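Search this site Go
Home Projects Reports Contact

Grillen Project: progress report to the Rallik fund
Work package 2, handling rules for two-arm cloth work

1. Where we are

The second stage of the grant pays for a written set of working rules for the folding cell at Datonia, and for trying those rules on real cloth before anyone else is asked to follow them. The draft now has 11 rules. Eight are settled. Three are still open and are dealt with in section 3.

Since the November report we have logged 300 practice grasps against the draft. Of these, 123 were marked as breaking at least one rule. Most of the breaks were minor, such as a missing note in the log, and came from the first two weeks, when the operators were still using the old sheet. We have kept those entries in the count.

2. Rules in use at the cell

The settled rules cover the table, the grip and the space between the arms. In short:

- Only the cloth being handled lies in the middle of the table. Spare cloth and trays go to the back corners.
- Take cloth by a corner, hem or seam where one can be reached. A grip on open fabric is logged as such.
- Both arms may work over the same cloth, but only one may close its gripper at a time unless the task sheet says otherwise.
- Cables are clipped along the arm links, and any free loop is checked before the first run of the day.
- Worn finger edges are noted on the check sheet. A finger is replaced when the wear reaches the gripping face.

Cloth handling at the Datonia cell:
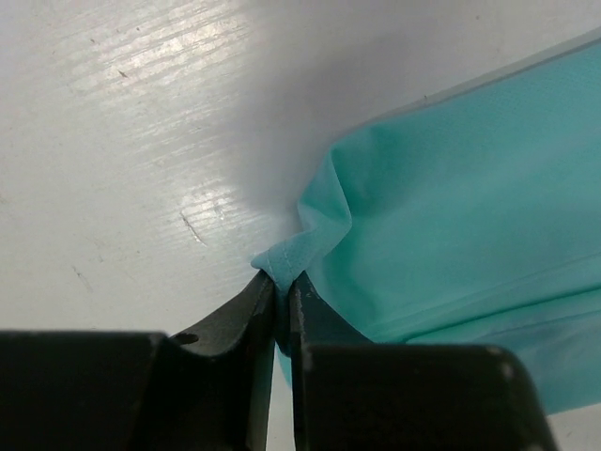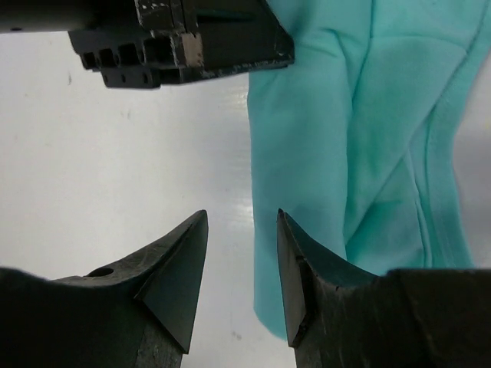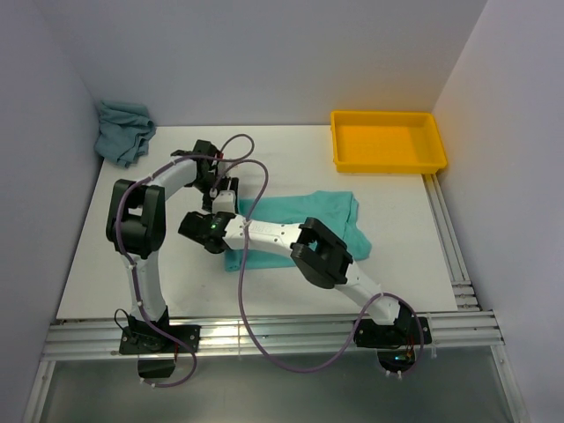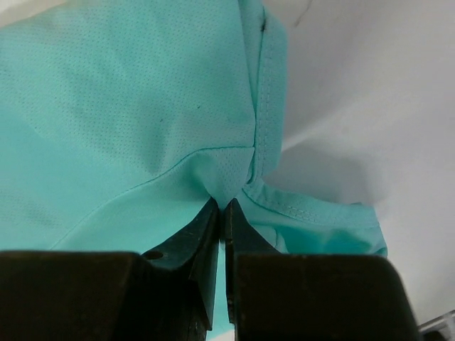 3. Open items

Finger wear. The check sheet asks for a yes or no, and operators have told us this is too coarse. Small scuffs get a yes from one person and a no from the next. We plan to move to a three-step scale with reference photos and will try it for 50 runs before changing the rule.

Cable slack. The draft gives no limit for how far a free loop may hang past the front rail. We asked Gu, who supplied the cell, for a figure and are waiting on the answer. In the meantime the operators check by eye and write down any loop that catches.

Cleaning. Lint and marks on the cloth or tabletop are not covered by any rule. We would like to add a wipe-down at each change of cloth. It will cost a few minutes per session, and the labour has been allowed for in the current budget.

4. Spending and timing

Spending is within the approved amount. The only change is a small transfer from travel to spare gripper fingers, which your office has already agreed to. The try-out of the wear scale starts on Wednesday. A revised draft will go to both partner sites for comment once it is finished.

5. What we need from you

Please confirm whether the final rules should be issued under the Rallik name or the Grillen name. The cover page and numbering depend on it.

Contact the Grillen office | Copyright Grillen Project | Back to top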